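Hosov Manipulation Software — Laboratory Notebook
Drawer task, simulated wrist view: grasp pose and approach planning. May

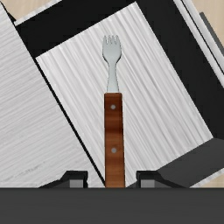
Continuing from the previous entry. The purpose of this session was to determine why the planner rejects a large share of grasp candidates for the fork when the cabinet has been given a random yaw. The perception output had been suspected. The logs now suggest that the fault lies in how the planner builds its collision set.

Setup. Scene generator Clascombe, current branch, physics step unchanged. Planner Moncrieff with the default sampler. The drawer is spawned open and the fork is placed over the floor panel with its own yaw, independent of the cabinet. All runs used the wrist camera only. The overhead camera was disabled in the configuration so that results can be compared with the April series.

Runs. 573 episodes were started. 472 reached a valid pre-grasp pose. The remainder ended in planner rejection, apart from 6 that stopped on a simulator timeout and should be excluded from any rate quoted later.

Finding 1. The pose estimator is performing acceptably. The long axis of the fork is recovered from the segmentation mask, and the tine end is separated from the handle end by a small classifier on the two halves of the mask. No end-for-end flips were found in the rejected episodes. The estimator does lose part of the handle when the gripper body covers it, and the mask centroid then moves toward the tines. The grasp point must therefore not be taken from the centroid. It is now measured back from the line where metal meets wood, a feature that remains in view until late in the descent.

Finding 2. The collision set is built from an axis-aligned box around each drawer wall, computed in the world frame. When the cabinet is square to the world this does no harm. When the cabinet is turned, the boxes swell and cover a good part of the usable space above the panel. The rejected episodes are concentrated at yaw values above 26 degrees, which agrees with this explanation. The walls should be passed as oriented boxes in the drawer frame, with the drawer joint value applied before export.

Finding 3. The cabinet top is exported as a separate body and was missing from the set altogether. Several accepted plans pass the left finger closer to that surface than the clearance setting permits. These were counted as successes and should be checked again.

Changes made today:
Oriented boxes for all drawer walls, front and pull (merged to the working branch).
Cabinet top added to the collision set.
Grasp point taken from the joint line, with a fixed offset along the handle.
Finger opening at pre-grasp left as it was.

The replay tool, Stokix, still draws the old boxes, as it reads them from a cached file. Colleagues reviewing plans should clear the cache before drawing any conclusion from the overlay — this cost most of the morning.

Open items. The wall color assigned by the generator varies with the lighting seed, and one inner wall can come out noticeably lighter than the others. It is not yet known whether this affects segmentation along the handle edge. A short sweep with fixed lighting is proposed. The offset along the handle was chosen by hand and has been tried on this fork model only. It should be read from the asset file.

Next session: rerun the same seeds with the corrected collision set, list every episode whose outcome changes, and file the rejected plans under the existing series number.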